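Subject: Re: [stoltthorpe-housing] Betancur Street homes: handover and key collection
Date: Fri 6 February
From: Stoltthorpe Community Housing Office
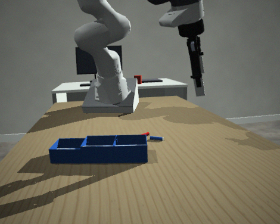
The Office thanks all subscribers who replied to the December notice concerning the eight new homes on Betancur Street. Handover will go ahead as set out in that notice, with the changes given below. Households should note that the kitchen benches have been fitted at a single height in all eight homes, and that requests for a lower bench must reach the Office in writing before keys are collected. Residents planning to bring their own table should measure the dining space first: a long wooden table like the one the white robot arm stands on in the picture may not leave enough room to open the rear door -- the clear length along that wall is 3000 mm, and the door swings inward.

One subscriber wrote:

> The December notice says that each household must complete
> 604 hours of work on site, or have them completed by family
> and friends, before keys are released. We have 8 hours left
> to do and the painting is finished. Can these be done after
> we move in? Also, is the garden shed part of the house or
> does it belong to the Office?

In reply to the first question, remaining hours may be worked after the move, provided that a signed undertaking is lodged with the Office. Landscaping at the Irnance Road end of the site has not been started, and hours worked there will be credited in full. Hours worked at other Stoltthorpe sites will also be credited if the site supervisor signs the timesheet on the day.

In reply to the second, the shed is included in the purchase and is covered by the same building warranty as the house. The warranty on the hot water unit is separate and is held by Trekex, the supplier. Faults with that unit should be reported to Trekex directly, with a copy to this list's owner address.

The following changes apply to the December notice.

Key collection has moved from the site hut to the front counter of the Office. Photo identification is required from every adult named on the agreement.

The connection charge for water is $966 per household, payable at collection. Households on the instalment plan should disregard this item -- it is already included in their first payment.

Street parking on Betancur Street is closed to removal trucks until the kerb work is complete. Trucks should use the Irnance Road entrance.

Questions of a general nature may be sent to the list. Matters concerning a household's own loan or agreement should be sent to the Office and will not be answered here.

Stoltthorpe Community Housing Office

--
To leave this list, send a blank message with the word "unsubscribe" in the subject line.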